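Help us write the house rules for simulated kitchen arms
Call for participants, Cullham (in person) and remote

Hello! I'm Zamfira Sandu and I look after the good practice guide at Rimton, where we're trying to agree on how people should set up, run and report robot arm tests in simulated kitchens. We've got a decent draft. What we need now is a bunch of people willing to pick holes in it.
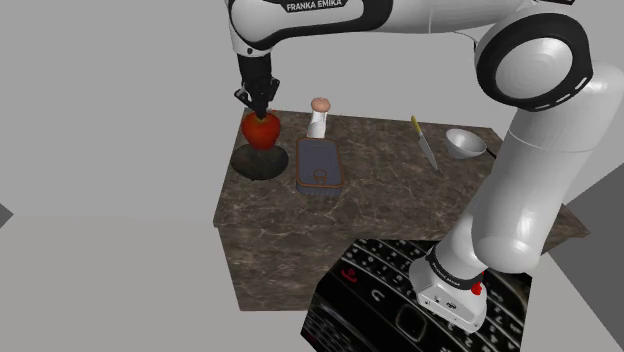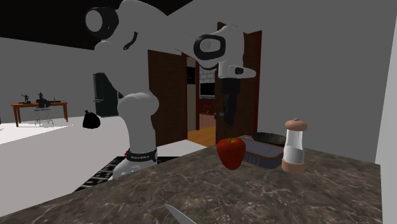
Simulated views of the arm and gripper at the kitchen counter, with the apple and the tin.

The guide is called the Dandbridge Notes (after the road our first office was on, so don't read too much into it). It started as a list of things I kept writing in the margins of other people's test reports. Where was the arm when the run began? What counted as touching? If you say the gripper reached the apple, do you mean it was over the apple, or against it, or holding it? I've read reports where all of those were called a "reach", sometimes on the same page, and I'd love to never read another one.

So the draft has rules for that, and for plenty else: how to name the objects on the counter, how close a knife can be to the thing you're asking the arm to go for before you have to mention it, what to save when a run goes wrong, who is allowed to throw a run away. That last one caused a proper row in our office and I'm still not sure we've got it right.

What you'd be doing

You'd read the draft, which is 19 pages and has a fair few tables, and then use it to mark up a batch of recorded test runs. You watch each run, fill in our form, and leave a note wherever the rule was unclear or made you give an answer you didn't believe. I care far more about the notes than the form. If you write "rule 2 is nonsense when the tin is in the way" then please tell me why, and I'll be delighted.

After that there are 3 group calls where we go through the rules people disagreed on. They can get lively! You don't have to speak up in front of everyone, and you can send me your thoughts in writing if you'd prefer.

If you're near Cullham there's also a Saturday session in the Lodhi Room, with lunch, where we'll rewrite the worst bits together on a big screen. Remote people can skip that one and will still get the new wording to comment on.

Who I'm hoping to hear from

Anyone who has run tests with an arm, real or simulated, in a lab, a workshop or a classroom. I'd also really like some people who haven't. If you've written safety procedures for a commercial kitchen, or marked practical exams, or done any sort of inspection work, you already know how a badly worded rule behaves once real people get hold of it. You won't need to write any code and you won't need a fancy computer (the runs play in an ordinary web browser).

You do need to be over 18, comfortable reading English, and happy to have your comments kept with the draft. We can leave your name off if you ask. If you'd like to be thanked in the finished guide, tell me how you want your name spelt.

Please don't apply if you helped write the current draft. I love you all dearly but you know what we meant, and I need people who only know what we said.

Money and time

We pay a flat fee for the marking and the calls, and the same again per day for the Saturday session, plus your train or bus fare. The amounts are on the form so you can see them before you send anything. You can do the marking whenever suits you, in one go or in bits after tea, as long as it's all in before the calls start in December.

How to apply

Fill in the short form on the Rimton website, under Take Part. There's one proper question on it: tell me about a rule you've had to follow that didn't work, and how you'd have worded it. Anything up to 2000 characters is fine, and a couple of honest sentences will do nicely. No CV, please.

I read every form myself, so give me a few days to get back to you. If you need the draft in large print or a different format, say so on the form and I'll send it over that way.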